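Ostbridge Service Club

The Ostbridge Service Club is a community service organization based in Ostbridge, with members drawn from the town and the nearby villages of Wunuden and Aneck. It meets twice a month and raises money for local schools, water projects and health programs.

History

The club was formed by 12 residents who had belonged to a larger club in Abdella and found the trip too long in winter. Its first president, Bereket Gashaw, ran a printing business on the main street and served two terms. Early meetings were held in the back of his shop. Membership reached 125 under its fourth president, and a second evening meeting was added for people who could not attend at noon.

Activities

The club's main event is a dinner and auction held each February. Proceeds go to a school supply fund, which gives grants of up to $1000 to classrooms in the district. Teachers apply in writing, and a panel of seven members reviews the requests. Past grants have paid for library books, band instruments and science equipment.
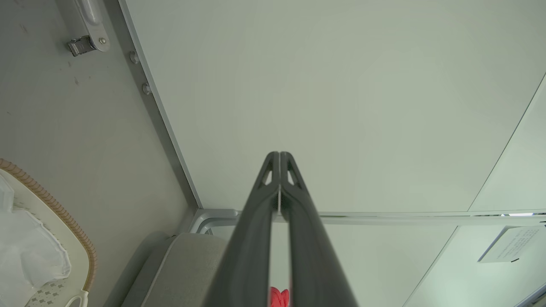 Two-fingered robotic gripper with tapered dark gray fingers.

Outside Ostbridge, the club has paid for two wells near Wunuden and a clinic roof in Aneck. It also hosts exchange students, who stay with member families for one school year.

Organization

Officers serve one-year terms. Dues are collected twice a year, and members under 30 pay half. The club prints a short newsletter, the Ostbridge Bell, which is mailed to former members on request.

See also

Abdella Service Club
Schools in Ostbridge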